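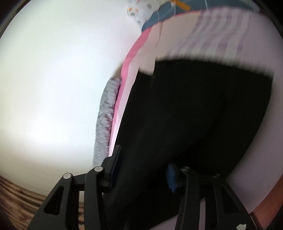 Nikley Garment Care started as a clothing repair counter and became a laundry and folding service because customers kept asking us to do the rest. We take in clothes and household linens, wash them, fold them, mend what needs mending and send them back. Much of what crosses our tables is dark. Black fabric is the harder thing to fold well, as the soft folds hardly show and a crooked edge is easy to miss until the piece is already on the stack. New staff start on it in their first week.

We work from a single floor on Lindqvist Street, above the old Sanine shoe store. The entrance is on the side, next to the loading door. There are 26 of us, most of us part time, and we handle 300 orders in a normal week.

What we do

Wash and fold. Clothes are sorted by color and fabric, washed, dried and folded by hand. Shirts are folded to shelf width unless you ask for hangers. Socks are paired. Anything left without a partner comes back in a small paper bag marked with your order number.

Black and dark loads. These are washed cold and inside out, and they never share a machine with towels. Each piece is checked for lint on both sides before it is folded. We keep a separate table for this, under the north windows, where the light is better for it.

Mending. Buttons, hems, split seams and small holes. We do not replace zippers in coats or work on leather.

Household linens. Sheets, tablecloths, curtains without linings. Fitted sheets are folded flat – send a note if you would like them rolled.

How an order works

Bring your bag to the counter or leave it in the drop box by the side door. Every bag gets a tag at check-in, and the tag stays with the order until it is packed. Regular orders are ready in 2 working days. Mending takes 4. Curtains depend on size, so please ask first.

Finished orders are packed in paper, heaviest pieces at the bottom, with the tag on the outside. If something looks wrong when you get home, bring it back with the tag and we will refold, rewash or restitch it at no charge.

The Titov table

The long table in the front room came from the Titov tailoring shop, which closed the November before we opened. It was too wide for the stairs and had to come in through a window. We still cut and pin on it. The brass rule along one side is worn smooth in places, so measuring is done with a tape.

Visiting us

The counter is open Monday through Saturday. The drop box is emptied each morning before the first wash – anything left after that goes in with the next day's orders. Parking is behind the building, in the spaces marked Nikley.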